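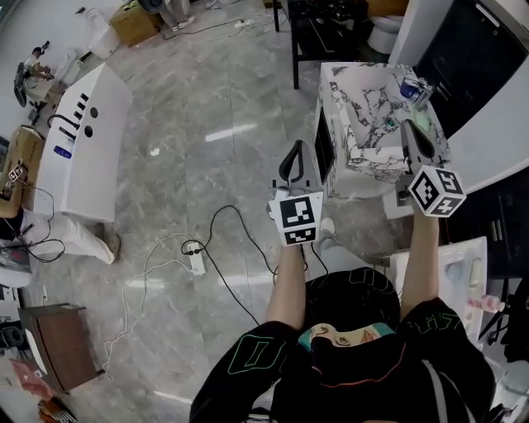
Why do I keep a new habit going for two weeks and then drop it the first time I travel? Most likely the habit was tied to your kitchen, your chair or your usual morning, and the trip took all of those away at once.

I've been chewing on this one since March, when I went to stay with my sister in Collow and my lovely little stretching routine (40 mornings in a row, I was so proud!) just vanished. I didn't decide to stop. I simply never thought of it until I was back home with my hand on my own kettle.

And that's the thing, the kettle was doing all the work. At home I put the water on, I stretch until it boils, I make my tea. My sister has a coffee machine with a button, so there was no waiting, and without the waiting there was no stretching. I felt a bit silly when I worked it out, I have to say.

My friend Ute Kramer teaches an evening class on this kind of thing and she told me to pick a cue that comes along in the suitcase. Brushing your teeth is a good one. Putting on your glasses is another, if you wear them. So I moved the stretching to right after teeth, and it felt all wrong for a while - I kept wandering off to the kitchen out of loyalty to the kettle.

She also had me shrink it. My full routine is 20 minutes, which is fine at home, but on the road I do 5 and call it done. I argued with her over this because it felt like cheating! But I have now been on two more trips and did my short version nearly every day, which is a whole lot better than the big fat zero from Collow.

Someone asked if I use an app. I tried Zulix for a bit and I liked the little chart, but when I missed a day it set me back to the start, and I took that much harder than a grown woman of 56 probably should. These days I put a pencil mark on the back of whatever book I'm reading, and if there's a gap then there's a gap.

If you have a trip coming up, try the small version at home for a few days before you go, so it isn't brand new in a strange bathroom. And decide now what you'll do the morning after you get back, when there's laundry everywhere and no milk. I lost more days to that morning than to any airport.

Replies are open, and I'd love to hear what your own cue is. So far my favorite is the man who does his squats while the dog eats breakfast - the dog travels with him, so he's all set.

Last updated in March, 9:40 a.m.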